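Last updated 31 July 2021

# Setting a fixed wind-down routine before bed

The steps below set up a repeatable evening routine of 45 minutes. They assume a fixed wake time. If your wake time changes from day to day, fix that first and keep it fixed for two weeks before you continue.

## What you need

- An alarm clock that is not your phone
- A lamp with a warm bulb
- A paper notepad and a pen
- A small task you can do with your hands

## Step 1: Work out the start time

Take your wake time and subtract the hours of sleep you need. The result is lights-out. Subtract another 45 minutes to get the start of the routine.

With a 6:30 wake time and eight hours of sleep, lights-out is 10:30 p.m. and the routine starts at 9:45 p.m. Set a daily alarm for the start time. Do not set one for lights-out.

## Step 2: Stop the inputs

At the alarm:

1. Put the phone on its charger in another room.
2. Turn off the overhead lights and switch on the lamp.
3. Lower the thermostat to your night setting.

Caffeine should have stopped much earlier. A cutoff at noon suits most people who have trouble falling asleep. Late alcohol also needs to go, even if it seems to make you drowsy.

## Step 3: Write the list

Spend five minutes on the notepad. Write down anything left over from the day and the first task for tomorrow. Keep each entry to one line. Close the notepad when the time is up, finished or not.

Elba Rivadeneira, who tested an early draft of this page in June, found that a longer session started her planning again. If that happens to you, cut it to two minutes.

## Step 4: Do one low-effort task

Use the next 20 minutes for something physical, quiet and easy to stop. Suitable tasks:

- Folding laundry
- Setting out clothes for the morning
- Washing a few dishes by hand
- Light stretching on the floor

Avoid bills, email and anything with a score. Pick one task per evening and leave the rest. It does not have to be complete when the time runs out.
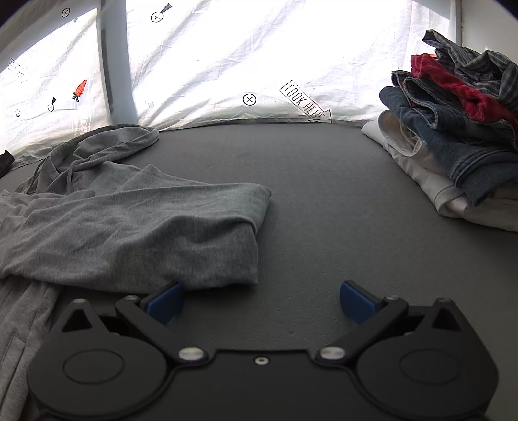 *Folded clothes and a gray hooded sweatshirt.*

## Step 5: Wash, then bed

Use the remaining 20 minutes for washing and for reading on paper. A warm shower is fine here. Turn the lamp off at lights-out, even in the middle of a chapter.

If you are still awake after what feels like 20 minutes, get up, sit in low light and repeat the task from Step 4. Go back to bed when you feel sleepy. Do not check the clock.

## Adjusting the routine

Change one item at a time and hold it for a week. Move lights-out in steps of 15 minutes. Shift workers can use the same sequence with blackout curtains, counting back from whatever time they get up.

If poor sleep continues for more than a month, or you wake up gasping, see a doctor.

Corrections to this page: Hậu Phí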